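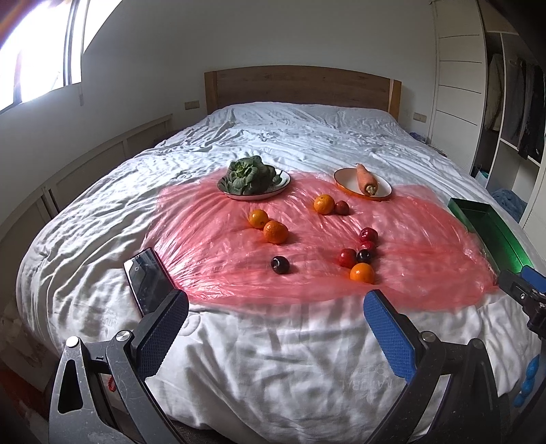 Sorting produce on a bed with the hand-held gripper, oranges, apples and plums on a plastic sheet.

Home Recording Rules: Frequently Asked Questions

These answers cover the Gistbridge household rules, version 36. They apply to everyone who records with a hand-held gripper in a private home.

Do I have to work at a table?
No. Any steady surface large enough for the task is fine, including a bed, a rug or a kitchen counter. On bedding, put a sheet of plastic or a clean cloth under food.

Can I use real food?
Yes. Fruit and vegetables should be whole and firm. Peeled items such as carrots go on a dish. Throw out anything that has split or leaked, and do not serve food that has been handled with the finger pads unless it has been washed.

How long is a session?
A session ends at 75 minutes, setup included. You may stop sooner. Two sessions a day is the limit for one person.

What do I check before I start?
Open and close the fingers fully three times. Look at both pads for tears or lifted edges. Check that the pivot bolts are snug and that cords are clear of the linkage. If a bolt turns by hand, stop and report it.

The two finger pads are different colors. Is that a fault?
No. Color is not part of the check. Both pads must have the same grip pattern and the same amount of wear.

May I move things with my free hand?
Only between takes. If you touch an object during a take, mark the take as "assisted" – do not delete it. Reviewers at Tumilov need to see the full run.

What about personal items in the room?
Put away mail, family photos, medicine and anything with a name or address on it. Furniture and clothing can stay. Phones may stay within reach as long as the screen is off.

Can other people be in the room?
Adults can, if they have signed the consent form. Children and pets have to be in another room with the door closed.

What if I drop something?
Leave it until the take is over, unless it is glass or someone could slip on it. Then stop at once and use code 665 in the log.

Who approves changes to these rules?
Ronaldo Damasceno signs off on every change. Send requests through the Tosudico portal under form 2493. Replies take roughly a week, longer in July.

Do the rules apply to the Uçar sites?
Only the sections on consent and pad wear. Those sites have their own floor rules, posted at the entrance.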